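Filed under: Lab Notes / Chores / Tidying

November, notebook of the Hekadside bench, started 16:10

Nayeli asked me again at lunch if the machine can clear a kitchen table yet. I told her I will write down what I think after this afternoon, and then she can quote me.

The task is the drinks task. Take a bottle from the group, put it on a tray, later put it in the basket. For a child of three it is a game. For us it is already the second week. Teodoro wants the bottles to stay in their rows beside the white holder, same order every time, and I agree with him for now, but a real kitchen has no rows. 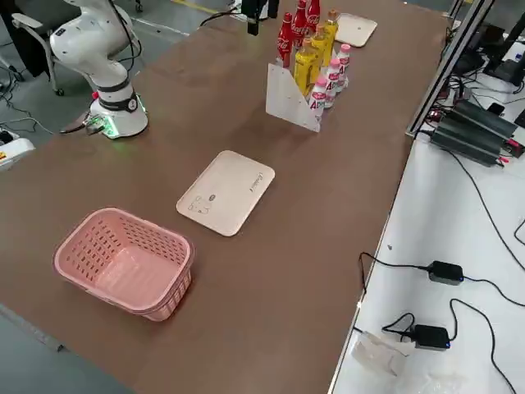

My opinion on the grasp itself is quite positive. When a bottle stands alone and upright, the Ritby planner finds a good approach and I do not need to help. Between neighbors it is slower, and I counted 13 clean picks from 16 tries. The three bad ones were all in the back row. Crescencio thinks it is the calibration. I think the path comes in too low, so we will check both.

Lying bottles are another story. A round thing on a flat tray can roll from a small touch, and the fingers must close evenly on both sides. 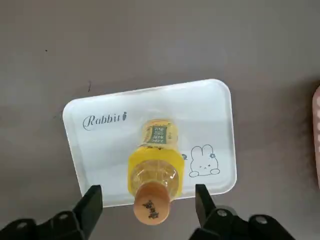 I would like to try a slower closing speed, maybe 80 percent of the present one, and compare. Zyanya has the old settings in her folder, ask her before changing anything.

Answer for Nayeli: it can do a part of the chore, with a person near. I would not leave it alone with glass.

To do: new path height for back row. Repeat with the rows mixed.

S. Yoon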